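News > Local Business > Technology

Dishwashing robot trial halted after gripper fault at Drullon

2019-09-03

16 shares | 4 comments

Trials of a kitchen robot at the Drullon test house have been stopped after its gripper failed to release when the stop button was pressed.

Ulent, the company running the trials, said the arm was washing a dinner plate when an operator noticed it pressing too hard against the side of the sink. The button cut power to the arm as it should, but the fingers stayed shut and the plate broke. No one was hurt.

The fault was found in a software update installed in July. According to the company, the update changed how the gripper behaves when power is lost - it was meant to loosen slowly and instead held its last position. The machine, known to staff as Filip, had finished 1406 wash cycles before the failure, 71 of them on the new software.

Ulent has gone back to the older version and is fitting a separate hand release. Slow test runs at the sink have started again with an operator standing by, but unattended work remains off limits until an outside safety check is done.

A second arm at the company's Lolleo site uses the same gripper and has also been switched off. Ulent did not say when full trials would resume.

Comments (4)

dishpan52: One plate? I break more than that in a month.

K. in Lolleo: The plate isn't the point. What if it had been a hand?

renter_west: Agree with K. Stop should mean let go.

oldvalve: Depends what it's holding - you don't want it dropping a knife either.

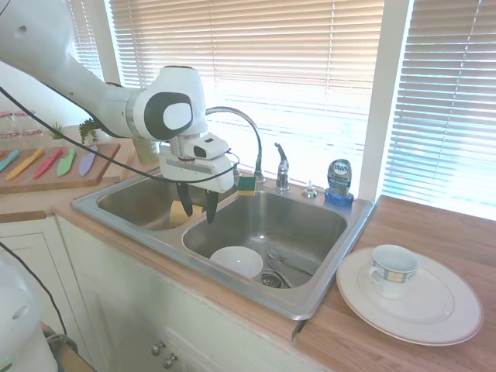 The arm over the sink at the Drullon test house.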